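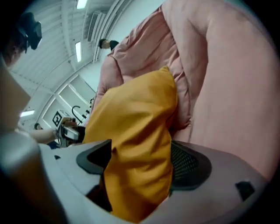
Washing down at home: fill still clumping after a full dry cycle
Posted by seamallowance in Laundry & Textile Care
Wednesday, July 28, 2021, 9:14 pm

Looking for input on drying, mostly. Item is a Ridham duvet, queen size, box baffles, labeled 755 fill power, cotton shell. Washed in a front loader on the bulky setting with the detergent dose cut in half, warm water, one extra rinse. Dried on low with clean tennis balls. Total dryer time so far is 117 minutes. The shell is dry to the touch and has been since the first hour. Four of the boxes near the foot still have hard lumps in them, and when I press my nose to one there's a faint wet-dog smell.

Questions:

1. Is more time on low the right move, or should I go to medium?
2. Does the smell mean it's already gone bad?
3. The laundromat in Horkley wants $94 to wash and dry it. Does a commercial dryer do anything mine won't, other than being larger?

Home dryer is a Pastis vented unit, standard size. It has a moisture sensor, which I've stopped trusting.

----------

ticking_stripe wrote:

The sensor reads the surface of whatever touches the bars. On a duvet that's the shell, so it ends the cycle early every time. Use timed dry.

On 1: stay on low. Take it out every half hour, lay it flat, break up the lumps by hand through the shell, then put it back with a different side facing out. Down that's clumped holds water in the middle of the clump and tumbling alone won't open it.

On 2: no. Wet down smells like that. If the smell is still there a day after it's fully dry, then you have a problem.

----------

gauge40 wrote:

Disagree on low. Low on most home machines is too cool to move water out of a queen duvet in any sensible time, and damp down sitting in a warm drum for four hours is worse for it than medium heat for two. I run medium until the lumps soften, then finish on low. Have done it this way for years with no scorched fill.

Drum size is the real issue. If the duvet fills the drum when dry, it can't tumble, it just rotates as one mass. That's what the laundromat is charging for.

----------

ticking_stripe wrote:

"Medium" is not a temperature. My last dryer's medium was hot enough to shrink a cotton shell and pucker every seam. Unless OP measures the exhaust air, low is the only setting anyone can recommend over the internet.

----------

gauge40 wrote:

Then check the care label. If it says medium, the maker has already answered it.

----------

seamallowance wrote:

Label has one dot inside the dryer symbol, so low. Drum is 3/4 full with the duvet dry. I took it out and worked on the lumps over the back of a chair for twenty minutes. Two have opened. The other two are smaller and feel cold in the center.

----------

ticking_stripe wrote:

Cold means wet. Keep going.

----------

overlock_b wrote:

Nobody has asked about the detergent. Which one, and how hard is your water? Residue makes the clusters stick together and it looks the same as underdrying. I had this with a powder that never dissolved fully on warm. Put a cup of plain water through one corner over a bowl and see whether it foams. If it does, rinse the whole thing again before you spend more time in the dryer.

----------

seamallowance wrote:

Londoño liquid, the one sold for wool and down. Water here is hard. I'd like to avoid wetting it again but I'll test a corner.

----------

overlock_b wrote:

Liquid is less likely to be the cause but hard water does it no favors. Next time use 2 extra rinses.

----------

gauge40 wrote:

The corner test only tells you about that corner. Residue collects wherever the fill was packed tightest in the wash, so test one of the boxes that lumped.

----------

seamallowance wrote:

Update. Tested one of the bad boxes, no foam. Ran three more timed cycles on low with a break between each. All boxes now loose, smell is fainter. It's hanging over two racks in the spare room with a fan on it and I'll check again tomorrow night before it goes in a cotton bag. The wool blankets can wait until August.

----------

ticking_stripe wrote:

Don't bag it tomorrow. Give it a couple more days on the racks and turn it once a day.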